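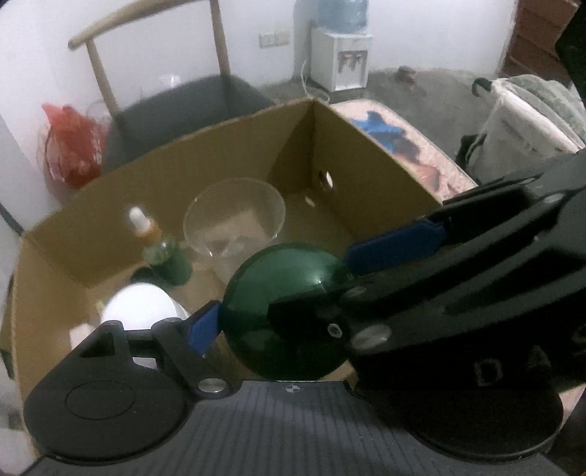 Fatos Petek asked after the last session whether the pads should be changed as a pair when only one of them has worn through. They should. A new pad against an old one shifts the grip centre, and a round part then turns in the fingers as they close.

Handout 3: Care of the two-finger hand tool (Plutby cell)

Pads
Peel the old pad from the finger, starting at the tip. Clean off all glue before fitting the new one. The pad must lie flat, with no lip over the finger edge. Write the change in the cell log.

Linkage
Work the fingers through their full travel by hand, with the power off. The movement should be even. If it catches, look at the pivots first -- dirt collects there sooner than anywhere else. Wipe, do not oil. A pivot with side play is replaced, never tightened.

Body screws
Check each one with the hand driver only. The Kostby cell lost a thread last December to a powered one.

Target mark
Keep it clean and dry. A scratched mark is renewed and the tool calibrated again.

Test grip
Use a smooth ball and a shallow box. Close slowly, lift just clear of the floor, hold, lower. Repeat with the ball in a different corner. If it slips, go back to the pads.

The count at the last service was 1,375 cycles. Špela Stan keeps the spare pads, drawer 518. Bring the log sheet to the next practical.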